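October 22, 2018

Hi all,

I owed you this update a couple of weeks ago, so thanks for your patience! The short version is that *Porkeck* is in decent shape, we're a little behind on post-production, and I have one request at the bottom that I'd love an answer on before December.

## Where the series stands

All the principal photography on season one is done. We wrapped the last block in Hirnach, at the ferry landing, with the whole cast in rain gear and everyone in a weirdly good mood. The pickups for episode 3 (the wedding one) are done too, and I'm so glad you agreed to pay for them. The old version had the brother walking out for no reason at all. Now he gets a proper fight with his mother first, and the last ten minutes finally land.

Editing is where we've slipped. Every episode except the finale is locked. The finale has been through four cuts and I still don't love the middle. The editor wants to drop the whole bus station sequence, I want to keep half of it, and we're going to settle that this week one way or the other. Sound is moving along behind us and the mixers at Kongkaew have been great about the shuffled dates.

## The preview screening

We showed the first two episodes to an invited crowd and 169 people turned up, which filled the room. I sat at the back and took notes like a nervous parent. The jokes in the pilot played better than I'd dared to hope, especially the dry ones (the landlord got a laugh every single time he opened a door). Episode two sagged a bit after the funeral. Several cards said they'd lost track of who owned the boat, so we've added one line of dialogue to fix it and trimmed the harbor montage.

The comment I keep rereading was from someone who wrote that she wanted to go home and call her sister. I'll take that!

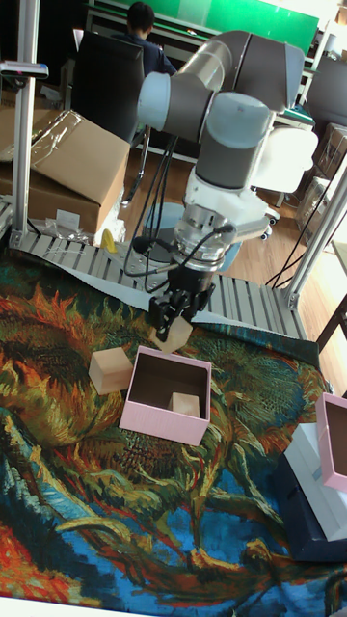 ## Online and press

The trailer has been up on the Jaten site since the screening and the mailing list now has 2111 names on it. That's past the target we set in the proposal, and it came without any paid ads. The behind-the-scenes posts do far better than the character posters, so I've stopped ordering posters and we're putting that time into short interviews with the cast.

Press is slower. Two regional papers have asked for screeners and one podcast wants the writers on together. I'd hoped for a bigger outlet by this point and we don't have one yet. I'm still emailing people, and I'll send the finale out with the rest as soon as it's locked.

## Money

We're nearly $1000 over on music. The song for the closing credits cost more than the quote because we first asked for festival rights only, and then of course we wanted streaming as well. My mistake, I should have asked for both on day one. Travel came in under budget, so the overall total still works, but I'd need your okay to move the difference from one line to the other.

## What I need from you

- A yes or no on moving the travel money to music.
- Notes on the finale, once I send the new cut. Please be blunt about the bus station.
- A decision on the release pattern. I'd go weekly. The cliffhangers were written for it, and people at the preview were arguing in the lobby about who took the letter.

The signed delivery schedule from Kongkaew will come separately when I have it.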